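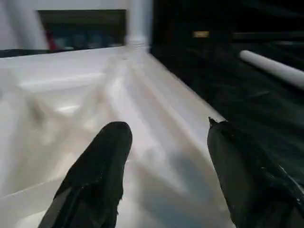
White tub, inside surface and right-hand rim

To: plurkcombe-workroom list
Subject: Re: white tubs, marks on the inside faces
Date: December 2021

On the Plurkcombe list, a member wrote:

> We have 9 of the white tubs from Wisusov in the sorting room and
> want to know if they can stay in use for paper and textiles. Three
> of them show pale grey patches on the inside that move when you
> tilt the tub. Is this residue from the mould, or wear? Also, is
> there any point lining them? The last order was before April and
> the supplier's sheet has gone missing.
>
> Second question: can the rim take a load if two are stacked?

Grey patches that move as the tub is tilted are reflections. The inside is glossy and is not flat. The slopes meet at shallow ridges and each one picks up the light at a different angle, so a clean tub can look stained under a ceiling fitting. The attached picture has the same effect, with bright highlights and pale grey areas on the white, and a bluish-grey shadow lower down. I would not judge the finish from a picture like that, as it is blurred.

To separate a reflection from a mark, do the following.

1. Put the tub on the bench under one lamp and turn it end for end. A mark stays with the tub. A reflection stays with the lamp.
2. Wipe the patch with a damp white cloth. Colour on the cloth means residue.
3. Run a fingernail across it. If it catches, the surface is scratched and will hold dust. Keep that tub for tools.

Lining: for textiles we use one layer of washed cotton, cut 700 mm long and folded over both ends. For paper we use the Seol board and leave the cotton out, as it rucks up in the creases and the sheets take the shape. Do not tape anything to the gloss. The adhesive is slow to come off.

Rim: I have no load figure and would not guess one. The rim on ours is raised and straight along the long side. We stack 2 high, empty only, with a sheet of Oris foam between. Full tubs go on the shelf singly. Ours have almost no wear at the rim on that basis, but they are not moved much.

If you find the supplier's sheet, please post the resin type. It affects which cleaner is safe. Until then use water and a drop of dish soap, and dry with a soft cloth.

--
Plurkcombe workroom list
To leave the list, send a blank message with "unsubscribe" in the subject line.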